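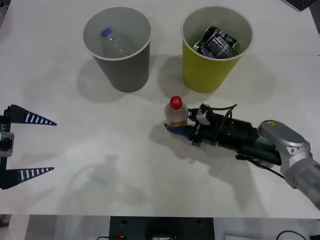
A bottle and two cans in paper cups on a white table.

Container refund trial to start in Sindby

Sindby residents will be able to return drink bottles and cans closer to home from 21st April, when a refund point opens beside the library on Raka Street.

The trial will run until December. Until now the nearest depot has been in Clorkholm, 28 kilometres away, and many households have put their containers in the kerbside bin instead of making the drive.

Council waste officer Rekha Poojary said 276 residents answered a survey on the idea over summer, and most of them wanted a site they could walk to.

"People told us they were happy to sort their empties, but they weren't going to spend the petrol money to get ten cents back on each one," she said.

The refund is 10 cents for each eligible container. Plastic bottles, cans, glass bottles and cartons will be taken. Lids can be left on, but containers should be empty, and labels need to be readable so the barcode can be checked. Crushed cans will be accepted at the counter if the barcode still shows.

Refunds will be paid in cash or by bank transfer, or can be given to a local group. Sindby Netball Club and the Boiko Street kindergarten have signed up so far.

Kindergarten director Halyna Dovhaniuk said the money would go towards shade sails for the sandpit - a job that has been put off twice.

Zlata Zakharchenko, who runs the cafe across the road, said she supported the trial but wanted the council to keep an eye on parking. Two spaces outside the library will become 10-minute bays.

The refund point will open from 9am to 3pm on weekdays and until noon on Saturdays. It will be closed on public holidays.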